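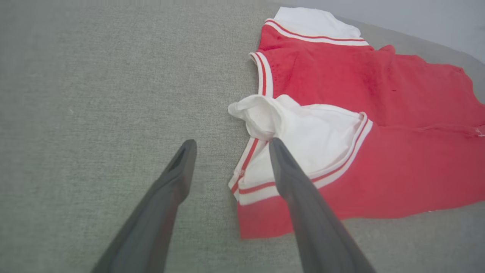
In Defense of the Badly Folded Shirt

I have a red polo shirt with a white collar, and I've given up on folding it nicely. The red has faded a little, there are some darker spots on the chest, and the sleeves have those white bands with the thin red stripes that never want to line up with anything. I love it! I wear it all the time, and for years I felt guilty about the state of my drawer every single time I pulled it out.

My friend Nathalie Sandhu folds like a store. You open her closet in Drinbridge and every shirt is a tidy little square, collar up, and she'll refold yours too if you leave it on a chair (she did this to me in November, while I was in the shower). I tried her way for 13 days. Lay it flat, smooth it out, sleeves in, bottom up, flip. By the end I had a beautiful stack and I was avoiding the laundry like it owed me money.

A polo is just a hard thing to fold. A T-shirt lies down and behaves itself, but a polo has a collar that's thicker than everything around it, and a placket that wants to curl, and if you pulled it off in a hurry there's half a sleeve still turned the wrong way and you have to go fishing for it. Knit wrinkles while you're looking at it, too.

So my position, which I will happily defend at dinner, is that everyday clothes deserve one fold and a drawer. Turn the sleeves right side out, flatten the collar with your hand, fold it in half, done. The wrinkles mostly drop out once you've had it on for a bit. Save the fancy squares for a suitcase or the sweater your aunt gave you.

Nathalie says I'm raising a drawer full of rags. Maybe so, but I can find my red shirt in the dark, and I'm wearing it to her place this weekend.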